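The second single from Druvinley's new album runs 227 seconds, and the video matches it to the frame. Director Yaqin Tian cut picture to the drum track first and laid in the vocal performance afterward, a reversal of the usual order. The result is tight, at times stiff.

The video has 16 setups, all built on one stage in Stunthorpe in February. Seven of them are single takes. Tian kept the lens fixed and moved the singer instead, on a low platform pulled by hand along a track. Lighting changes fall on the second beat of the bar -- a choice that reads as a mistake until the chorus, when the bass line lands in the same place.

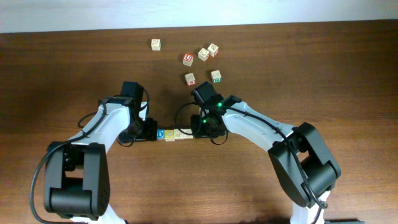
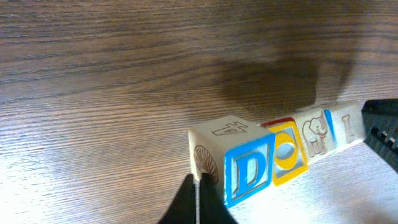 Robot arms over a wooden tabletop, and a row of small toy blocks.

Color is handled with more care than the edit. The verses stay in gray and dull green; the bridge shifts to amber over eight bars, slowly enough that most viewers will miss the start of it. Shao, who sings the guest verse, appears only in the amber section and never shares a shot with Druvinley.

The sound mix differs from the album version in 3 places. The backing vocals are lower, the intro is shorter by two bars, and the final chord is left to ring. Flilix released the video on May 11, 2026. A longer edit with the full intro is planned for the deluxe album.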